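Learning to read music as an adult, where do I start?
Asked in Hobbies, Reltilham community board

I've sung by ear in the Pitine choir for two years and now they want us reading from the page. I know the notes go up and down and that's my lot! I can spare 20 minutes a day at home, and my sheets live on a stand on a black table.
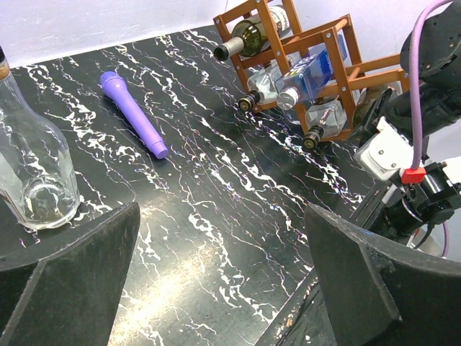
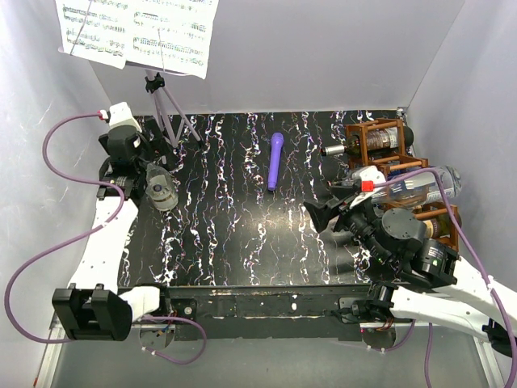 Black tabletop in both, and the stand with the music is in the second one.

Do I need to learn the bass clef as well if I only sing soprano?

tanoli_alto
Leave the bass clef for now, your line will be in the treble clef. Get the rhythm first — clap it through before you sing a note. I learned by following my own part with a finger while a recording played, and after a month or so of that it started to stick (I was 30 and hopeless). Keep it to a few bars at a time and say the note names out loud, daft as you'll feel.

preltemley_keys
get a cheap keyboard

oldtenor
Second the clapping. I'd add intervals: pick a tune you know for each jump, so a fourth up is the start of Away in a Manger and so on. Pencil your breaths in too. The evening class in Preltemley starts again in January if you'd like company.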